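Prorkum Home Forums > Getting Organized > Drawers, Closets and Junk

Thread: Braided charging cables, and do you keep the old ones or let them go?

Started Jun 10, 2024

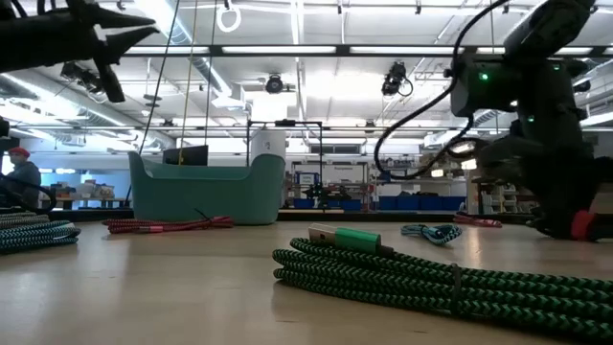 Clementina Valente

Okay, I need opinions from people who don't live in my house. We have a kitchen drawer that won't close anymore and the reason is cords. Phone cords, the old phone's cords, the thing that charged the toothbrush we threw out, a fat gray one that I am scared of. My husband thinks every single one has a purpose and will be missed the second it leaves. I think the drawer should hold potholders like it did when we moved in!

The other half of my question is about braided cables. I switched the whole family over to braided last November after the rubbery kind kept splitting right at the plug end (always at the plug end, why?). I got Miven ones for the kids and a no-name set for the car. They feel nicer and they don't stick to everything, but my daughter's already has that fuzzy look near the connector, like a sweater that got snagged. Is that the beginning of the end or is it just looks?

So: keep or toss, and braided or rubber. I'm doing the drawer this weekend with or without permission.

porchlight_dee
Toss! Not in the trash though. Our county drop-off takes cords in the same cage as the old printers, and a lot of the big electronics stores have a bin near the door too. I did mine in the spring and I haven't gone looking for a single thing since.

On the fuzz, I have one that has been fuzzy forever and still charges fine. I would only worry if it gets warm at the plug or you have to hold it at an angle to get it going. Once you're propping a phone up on a book to make it charge, say goodbye.

MrGrommet
Going to disagree with the first half of that. I kept a shoebox of old cords for years and got teased about it the whole time, and then my mother's camera turned up in a closet with all the pictures from my sister's wedding still on it. Guess who had the cord. It was one of those squarish little plugs you can't find in a store anymore. She cried, I got to be smug at Thanksgiving.

I'm not saying keep doubles of doubles. Keep one of each kind, put a tag on it, done. A cord takes up about as much room as a pair of socks.

porchlight_dee
You could have bought that cord online for 9 bucks and had it in a couple of days!

MrGrommet
I could have if I'd known what it was called. Half the battle with old plugs is figuring out the name. When you have a box you just try them until one fits.

tuckerville
Both of you are right and it depends how much space you've got. In our last apartment a shoebox was a big deal. Now we have a basement and my wife doesn't care what's down there as long as it isn't in the kitchen.

As for braided, I'm a fan, with one gripe. They hold dust and cat hair like you wouldn't believe. The one next to the couch used to be a much lighter color. I wipe it down with a damp rag (unplugged, obviously) and it comes back a little, never all the way.

Clementina Valente
Oh the cat hair, yes. Ours sheds like it's his job.

I like the one-of-each idea, I think I could sell that at home. My worry is that "one of each" is how the drawer started. Where does everybody put the keepers so they don't creep back into one giant knot? I've tried twist ties, I've tried toilet paper tubes standing up in a box (cute for a week), I've tried a hanging shoe organizer that my son then filled with actual rocks.

lowtidelinda
Zip bags with the name written on the front in marker. It isn't pretty and it works. I write what it goes to, so "kitchen radio" or "Dad's hearing aid thing," and skip the plug type. No one in my family knows one plug from another and they shouldn't have to.

For the everyday chargers I gave up on hiding them. There's an open bin on the counter, everybody drops theirs in, everybody grabs one on the way out. The trick is loose coils. I used to wind them tight around my hand and then wonder why they quit at the ends.

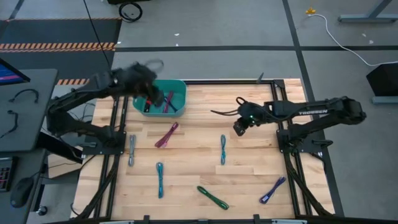 Teal open-top bin, with a magenta cable sticking up on the right side.

tuckerville
Open bins are great until you pull one cord and the other ones come with it. We had a basket like that by the front door and my youngest once left for school dragging a tail behind her.

lowtidelinda
Ha! Low sides help, and so does not overfilling it. When ours gets stuffed, that's my sign that somebody's been hoarding spares from their bedroom. Also bright colors. If I buy a black one it vanishes into somebody's backpack, but a loud one comes home, and everybody knows who took it.

MrGrommet
Seconding colors. I got my mother a red one and told her red is the tablet. Calls about the tablet not charging went way down.

Also if you're winding them, do over-under. You make one loop the regular way and flip the next one so it goes underneath. It looks fussy, but you get the hang of it, and the cord lies flat when you shake it out. I learned it from a guy who ran sound at our church and I do it with garden hoses and Christmas lights too.

porchlight_dee
Garden hoses?? I would like to see this.

MrGrommet
It's slower with a hose and you get wet. Still worth it.

benchleyrd
Can I jump in on braided vs. rubber? I think people are paying extra for a sock. The braid is only the outside. What kills a cord is the bend where it meets the plug, and the braid does nothing there if the little collar is short and stiff. I've had a cheap rubber one with a long soft collar outlast two fancy braided ones. Look at the collar before you look at the color or the box.

And don't trust the bend numbers. I've seen packages that brag about surviving 1000 bends. Bent how? By whom? My kid does that before lunch.

tuckerville
Mostly agree, but the braid did save mine from the dog. He got hold of one and chewed it for a good while before I noticed, and with a rubber one he'd have been through to the wires. I threw it out anyway. I'm just saying he's alive and well and still a menace.

benchleyrd
Fair, I don't have a dog. Glad he's okay. I'd still take the collar over the braid if I could only have one.

porchlight_dee
Why not both? The ones that came with my Tedura battery pack are braided AND have a long bendy collar, and I've been rough on them. They live at the bottom of my purse with the loose change and the granola bar crumbs.

Clementina Valente
Update, and then I have to go make dinner. I dumped the whole drawer out on the bed so that nobody could go to sleep until it was dealt with (highly recommend). We did keep-one-of-each, and we had a real argument over the fat gray one. It stays. It belongs to the label maker, which neither of us has seen since we left Caldeira Street, so now I'm supposed to look for a label maker.

I checked the kids' braided ones for the collar thing and benchleyrd, you've ruined me, they're all short and stubby. The fuzzy one isn't getting warm so it gets to live for now, but I've told her no more charging it bent over the arm of the chair.

The zip bags are happening tonight. I bought a box of 200 bags way back for freezing peaches, and we never froze any peaches.

lowtidelinda
Use the freezer ones with the white strip! The marker doesn't rub off.

MrGrommet
Keep an eye out for the label maker and report back. And hang on to anything with a squarish plug, I mean it.

porchlight_dee
Don't listen to him, potholders need a home too. Did the drawer close?

Clementina Valente
It closes if you lift it a little on the left. The potholders are in!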